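5. Recording Sock-Hanging Examples on the Jaltik Two-Arm Station

Use this section once both arms have been homed and the head and wrist cameras show a live picture in Mekerora. A full set for one garment type is 44 accepted examples.

5.1 Preparing the table

1. Wipe the board and remove anything that is not part of the task.
2. Hang the clip hanger from the wire hook on the crossbar. Push the wire lightly to one side and check that it swings back without slipping along the beam.
3. Lay out the laundry for this run. Change the layout between examples. Socks may lie flat, folded or crumpled.
4. Start some examples with an empty hanger and others with socks already clipped on. The system needs both.
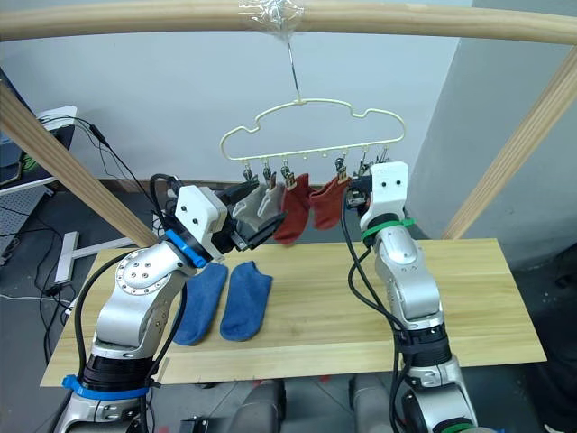
Note: Do not straighten the hanger between examples. It will tilt and turn as weight is added to one side, and the recordings should include this.

5.2 Recording

1. Enter the task name and your operator initials.
2. Move both arms to the start pose and press Record. Wait 2 seconds before moving.
3. Pick up one item with either gripper.
4. Use the other gripper to steady the hanger or open a clip.
5. Place the edge of the cloth in the clip, close the clip, and let go slowly.
6. Return to the start pose and press Stop.

Caution: Never pull down on the hanger with both grippers at once. The hook wire can bend, and the arms may stop on a force fault. If this happens, press Pause and support the hanger by hand before you release the fingers.
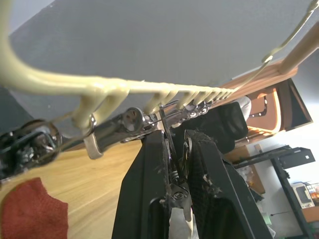 Check the wrist views after the first example of every session. The gripper fingers must stay in view through their full travel. If a view has shifted, tighten the camera mount and record the example again. Small scuffs on the finger pads are normal. Replace the pads if cloth slides out at the standard grip setting.

5.3 Accepting or rejecting an example

Mekerora saves rejected examples in a separate folder. Do not delete them. Reject an example if an item falls to the floor, if a person reaches into the work area, or if the recording runs over 67 seconds. 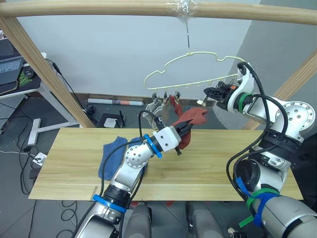 Slow examples are usually caused by poor cloth handling near the clips. Grip the cloth close to the edge you intend to hang. A fold pinched lower down, like the one the left gripper has in the dark red cloth, pulls the fabric into a diagonal, and you may need to take a second grip. Practice this with the recorder off until it feels easy.

If the same fault appears in three examples in a row, stop and repeat the arm check in Section 3. Fault 484 means that one wrist camera has lost its connection. Reseat the cable at both ends and restart Mekerora.

Send questions about labeling to Ustyna Pylypenko.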